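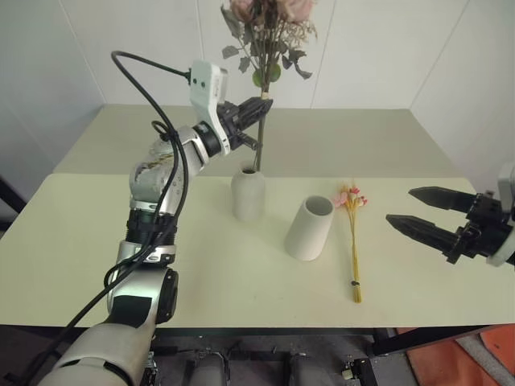 Teaching by Demonstration, Week 9 notes
Sorcha Moncrieff, 8/27/25

Welcome back, everyone. Last week we pushed the arms around by hand, and I think most of you came away with sore shoulders and a fair idea of why people prefer to do this by remote control. Today we move on to teleoperation proper, with flower arranging as our task, and I'd like you to read these notes before you touch the controls (please do, they're not long!).

Why flowers and vases? A stem is thin, the neck of a vase is narrow, and the heavy part of a bouquet sits well above the fingers, so a small turn of your wrist becomes a big swing up among the blossoms. Grip low on the stem, leaving enough below the fingers to go into the neck. Come across at a comfortable height, pause over the opening, then lower – slowly, and in one go if you can manage it.

Watch your cables. A cable lying over the joints can catch when the elbow folds, and you won't feel it through the controls.

A word on the arm you aren't using. Beginners tend to forget it, and it drifts. Park it open beside the next bunch and leave it there until the first stem is let go. The learner copies everything you record, fidgeting included, and I've spent more evenings than I care to remember trimming fidgets out of the Siltdale set.

That set has 2,000 demonstrations, of which we kept 1,904. Most of the ones we threw out were long hesitations over the vase. A clumsy attempt with a good recovery is worth keeping, so if you miss the neck, lift, line up again and carry on. Ruan Matlala will go through a few recoveries with you in the second hour, and his are lovely to watch.

For next time: record nine tries each, save them in your Plolico folder, and write a paragraph on the one you'd least like a robot to learn from. Bring it along printed, please, as we'll be swapping them around the table.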